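Jirside opens its mix-and-match tableware room in Jarncombe this April

JARNCOMBE – I've been selling plates and bowls for most of my working life, and I don't think I've ever been this excited to write a press release! My name is Marijke Van Acker, I run Jirside, and this April we're opening a room at the back of our Visser Street shop where you can put together a table setting piece by piece, in any colors you like.

The range is called Prultine. It has bowls in several sizes, small cups and a few plates, and every single piece is sold on its own. You don't have to buy four of anything. If you want one blue bowl and one magenta cup, you take one blue bowl and one magenta cup to the register and we wrap them for you.

I got the idea at my own kitchen table, where the matching set we got as a wedding present had shrunk to three plates and a gravy boat. I kept filling the gaps with odd pieces from flea markets, and after a while I liked the odd pieces better (my husband took longer to come around). When I told Bart Dekker, our buyer, that I wanted a whole range like that, he went quiet for a day and then came back with a list of 60 color and shape combinations. We're opening with all of them.

Wenjie Yao picked the colors. She wanted them strong enough to hold up next to each other, and she tried them out on dark green cloth, which I would never have chosen myself. I'm a white tablecloth person, or I was. Orange on dark green looks wonderful, and so does yellow, and I've now ordered green cloths for the shop as well.

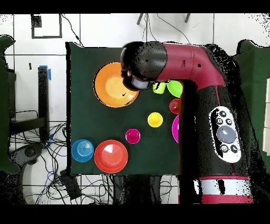
How do you pick colors that go together when every piece is different?

Start with the biggest bowl you plan to use and choose that color first, then add the small cups last. Two reds or two greens of different shades sit nicely on one table, so go ahead and repeat a color if you're nervous about using too many.

Veerle De Smet will be in the room every Wednesday from ten in the morning to help people lay out a table before they buy. Bring your own napkins or a cloth from home if you have one in mind! She's very patient, and she will let you start over as often as you want. There's coffee, and there's a corner with crayons for the kids.

We've put 295 pieces out on the shelves for the opening and we have another 300 in the stockroom, so please ask if you don't see your color. The first 187 customers get a small cup to take home, in whichever color they like – I'd go for the yellow, but Nikola Georgiev at the register will tell you magenta, and we've stopped arguing over it.

The room is on the ground floor with a step-free entrance from the parking lot. Regular shop hours apply.

Press visits are welcome the week before opening. Call the shop and ask for Nikola, who can also arrange sample pieces for photo shoots.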